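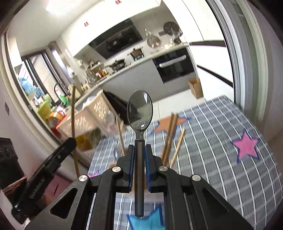
Home | Products | Manuals | Support

Section 4. Sorting and Storing Table Utensils

4.1 Scope

This section covers the sorting, cleaning and storage of spoons, forks and chopsticks with the Hivby Utensil Stand and the Hivby drawer insert. Read Section 2 (Assembly) before proceeding. The stand must be fully assembled and its drip tray in place.

4.2 Preparing the Work Surface

1. Clear a space on the kitchen or dining table large enough to lay out all of the utensils in a single layer.
2. Spread a clean cloth over the table. A tablecloth already in use is acceptable, provided that it is dry and free of crumbs.
3. Set the stand at the back of the cleared space, with the Hivby name facing the user.

Note: Patterned cloths can make small items such as teaspoons hard to find. Check the whole surface before the cloth is lifted or shaken out.

4.3 Sorting

1. Remove all utensils from the dish rack, drawer or crate in which they are kept.
2. Place metal utensils on one side of the cloth and wooden utensils on the other.
3. Match chopsticks in pairs by length. Single sticks should be set aside until sorting is complete.
4. Examine each spoon by holding it upright by the handle, bowl at the top, and turning it slowly toward a window or lamp. Spots and dried residue show most clearly on the curved face of the bowl.
5. Return any spoon that shows residue to the sink. Do not place it in the stand.

CAUTION: Do not store split or splintered chopsticks. Discard them.

4.4 Loading the Stand

The stand has three wells. The two outer wells are intended for metal utensils and the center well for chopsticks.

1. Insert spoons with the handle down. Bowls should not rest inside one another.
2. Insert forks with the handle down in the opposite outer well.
3. Gather the chopsticks in a bundle, align the ends by tapping them lightly on the table, and lower the bundle into the center well.
4. Confirm that the stand does not tip when touched at the rim. If it tips, move part of the load to the other outer well.

The combined load must not exceed 400 grams per well. Utensils longer than 300 mm, including ladles and cooking chopsticks, should be stored in the Gumham tall jar (sold separately) or hung from a wall rail.

CAUTION: Knives must not be stored in the stand. Use the drawer insert described in Section 5.

4.5 Placement in the Kitchen

Place the stand on a level counter within reach of the table or dish rack. Keep it away from the cooktop and from the area directly above an oven door. Do not place the stand on a window sill.

Note: The Sterkmont finish may fade with long exposure to sunlight. Fading does not affect use and is not covered by the warranty.

4.6 Routine Care

1. Empty the drip tray daily.
2. Wash the wells once a week in warm water with mild dish soap.
3. Allow all parts to dry fully before reloading.

Replacement drip trays may be ordered under part number 74 from Egan Household Supply.

Continue to Section 5. Drawer Insert

Was this section helpful? 12 comments

Contact Support | © Egan Household Supply. All rights reserved. | Back to top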